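Clondale Cota arm bike: a long-term review

I broke my ankle in two places playing five-a-side and spent most of the winter in a boot. Before that I'd been running three times a week and rowing when the club had a spare seat, so you can imagine what I was like to live with by the second fortnight. The physio at the Moldovan clinic took one look at me fidgeting on the bed and said, have you tried an arm bike?

I hadn't. I'd seen one in the corner of the gym and assumed it was for somebody else. Four months later the Clondale Cota lives on my dining table, the boot is in a cupboard, and I'm still using the thing most mornings before work. I love it. I'll try to be fair about the bits that annoy me too, and there are a few.

What you get

The Cota is a set of pedals for your hands, with a heavy flywheel in the middle and a small screen on top. It comes in one box with the handles off, and you screw those on yourself (the left one has a reverse thread, which the leaflet mentions on the page after you need it). There's a rubber mat, a strap to hold the base down, a spare pair of grips and a little bag for the tools. I had it together and spinning before my tea was cold.

It's a good solid lump. I couldn't carry it on crutches and had to ask for help the first few times I wanted it moved, so if you're on your own and on sticks, decide where it's going before you unpack it.

Using it

The resistance is magnetic and there are 20 levels, on a proper dial with clicks. Level one is almost nothing, which I laughed at for a day and then was very grateful for when I woke up and couldn't lift my arms to wash my hair. If you've only ever done cardio with your legs, go gently! My first session lasted four minutes. My best so far is 34, at level nine, with the radio on and the window open, and I got off it feeling the way I used to feel after a good hard run by the canal.

It's quiet as well. There's a soft whoosh from the flywheel and that's your lot. I've used it at six in the morning with people asleep in the next room and had no complaints.

You can pedal backwards, and I'd really recommend it. Forwards gets me across the chest and the front of the shoulders, backwards gets the bits between the shoulder blades that go stiff from sitting at a screen all day. I swap every two minutes. The physio was keen on that too, and told me to keep my elbows a bit bent at the far end of the stroke and drop my shoulders whenever I noticed them creeping up by my ears. I notice it about once a song.

Table height matters more than I expected. You want the centre of the pedals level with your shoulders or a touch lower, and on my dining table with an ordinary chair it was too high. A firm cushion sorted it. I've since tried it on a lower desk, which was better still.

The grips

Lovely. They're fat, slightly squashy, and they turn freely, so your wrists don't get dragged round. You can also lock them upright if that's more comfortable. A friend from the rowing club with arthritis in both thumbs had a go and didn't want to give it back.

If your grip is weak there's a pair of cuffs sold separately that hold your hands in place. I haven't used them for any length of time so I won't score them, but I did try them on in the clinic and could do up the second one with my teeth, just.

The screen

The weak spot. It shows time, turns and a calorie figure I don't believe for a minute. The numbers are big and clear, but there's no backlight, so in winter I was squinting at it under a lamp. It also forgets everything when it goes to sleep. I'd done 836 turns one Monday morning, stopped to answer the door, and came back to a row of noughts. I was furious, in a dressing gown. Now I jot it down on the back of an envelope as I go – my record is 1,654 and I have the envelope to prove it.

There's no app. I thought I'd mind and I don't.

Compared with the Gumuvska

I borrowed a Gumuvska folding one for a week to see whether the lighter, cheaper sort would do. For a bit of gentle movement in front of the telly, yes, it would, and it tucks away under the sofa. But it uses a friction strap instead of magnets, so it gets tighter as you go on, and it walked across the table every time I got any speed up. The Cota stays put if you use the strap. I'd save a bit longer and get the Cota if you're after a proper sweat.

Niggles

The mat smelled strongly of tyres for the first week. The dial is on the right-hand side only. The tool bag has a drawstring that came off straight away. And I do wish Clondale would sell the grips on their own, as mine are going shiny already and the spare pair won't last for ever. 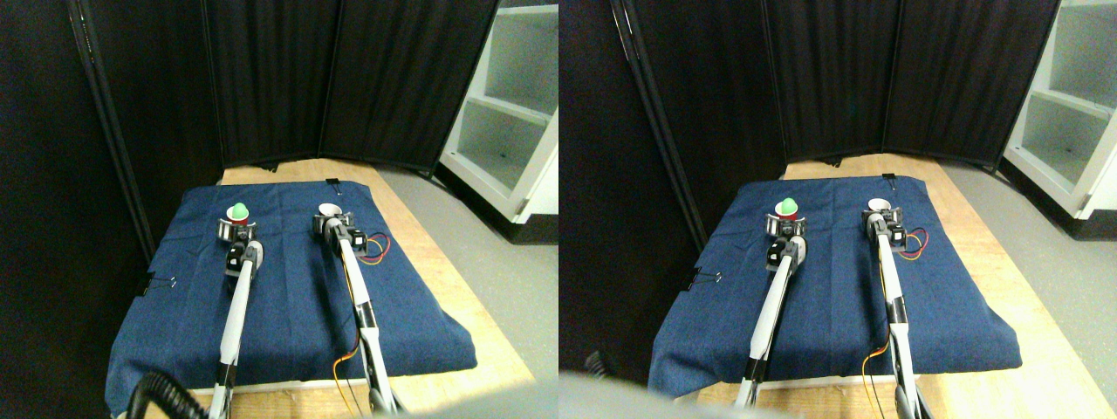 One reader who has had the Cota longer than me got in touch to say the grips can be brought back with warm soapy water and a nailbrush, and that the strap loosens over time and wants checking before each go. The same reader uses a wheelchair and pedals with the brakes on and the front of the chair right up to the table, and reckons the far end of the stroke is a bit of a reach for anyone with shorter arms. Pulling the base nearer the edge helped, with the strap done up tight.

I've tried the nailbrush and it works a treat. I hadn't thought about reach at all, having long arms, so if you're on the small side try one in a shop or clinic first if you can.

I'm back to jogging now, slowly, on grass. The Cota is staying on the table, and we eat round it.

Comfort: 5 out of 5
Noise: 5 out of 5
Screen: 2 out of 5
Overall: 4 and a half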